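When a Robot Won't Let Go

A robot hand that opens and closes is called a gripper. Many grippers have just two fingers. They work a bit like the tongs you use for salad, and a small motor moves them together and apart.

At the Ravbridge workshop, people practice with a robot arm by having it move soft toys and play food on a table. The arm picks a thing up, carries it, and puts it down. It did this 1,841 times without much trouble. Then one afternoon in January it picked something up and would not let go.
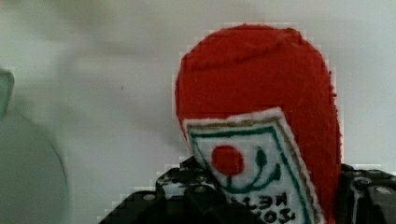

Gisela Hinrichs was running the arm that day. She sent the "open" command. The fingers stayed shut. She sent it again, and the fingers still stayed shut, but the arm began moving to its next spot as if the job was done.

Gisela pressed the red stop button. Every robot arm in the workshop has one, and pressing it makes the arm stop moving. The arm stopped halfway through its turn.

What had gone wrong?

Sugeng Wuisan looked after the wiring, so he checked that first. A thin cable runs along the arm to the gripper. Inside it are even thinner wires. Some carry power and some carry messages. The cable bends each time the arm bends, and after a lot of bending one of the message wires had cracked inside its plastic cover. From the outside it looked fine.

With that wire cracked, the "open" message did not always get through. Sometimes the two broken ends touched and it worked. Sometimes they did not. Engineers call this an intermittent fault, and it is hard to find, as it can go away while you are looking for it.

There was a second problem, and it was in the computer program. The program sent the "open" message and then waited 2 seconds. After that it moved on. It never checked whether the fingers had really opened. 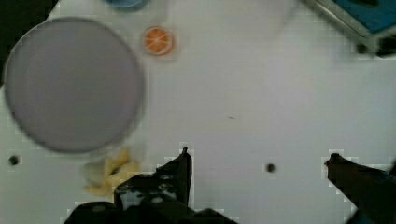

Knut Hellwig changed the program. The gripper has a sensor that can tell how far apart its fingers are. The arm now reads that sensor before it goes anywhere. If the fingers are not open, it stays where it is and a light comes on.

Sugeng put in a new cable and left more slack in it, so it bends in a wide curve – a tight bend wears wires out faster.

Is a stuck gripper dangerous?

With a soft toy, not very. With something heavy or sharp, it could be. A stuck gripper might also open all of a sudden when the wire ends touch again. That is why no one at Ravbridge is allowed to pull an object out of the fingers by hand while the power is on. First you press stop. Then you switch off the power, and a grown-up who knows the robot frees the object.

Words to know

Gripper: the part of a robot that holds things.
Sensor: a part that measures something, such as distance or heat.
Intermittent: happening some of the time, but not all of the time.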